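In Praise of the Slow Bus

Mar 31, 2019
By Ebony Pryor

I have been riding the 332 from Whitcombe to Pender for six years now, and I want to say, at the top of my lungs if they'll let me, that it's the best part of my day. The express does the trip in half the time. I know! People keep telling me. The express takes the highway and you look at sound barriers the whole way.

The 332 goes through everything. It goes behind the old cannery and up past the primary school, where the driver has to wait while what feels like every kid in the district crosses with a scooter, and then it drops down the hill to the river flats and for a minute or so you can see right across to the mountains. In April the orchards along there go white almost overnight. I've missed my stop over those trees and I would do it again.

My colour theory (I used to paint, badly) is that you only start to see a neighbourhood once you've been bored in it. The first month on the slow bus I read my phone. Then the battery died one afternoon and I had to look out the window, and there was a man on a ladder lettering a shop sign by hand. He did the F that day. By the end of the week he'd got to the second T, and I was so invested in the word Funetti that I went in and bought a coffee the day they opened. Eero Niskanen, who usually sits across the aisle from me, had been following it too. We'd never spoken before that sign!

Now the region is asking whether the 332 should be "rationalised", and I do understand the argument. Buses cost money and the route is a funny shape. But that funny shape is there so Samran Paisan can get from his flat to the pool without changing twice, and so the high school kids have a way home after band. A straight line would be quicker for me and useless to them.

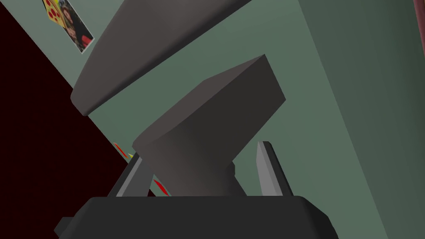
A dark grey block between two pale grey fingers. Computer rendering.

What I'd love is for more people to try it before the decision gets made. Take it once, on a day when you aren't in a hurry. Sit on the left going out, on the right coming back. Get off at the river flats if the weather's good and catch the next one, there's a bench and a decent bakery. And if you like it, write to the region and say so, even two lines. I've sent mine, and Eero is still working on his, which was four pages last I heard.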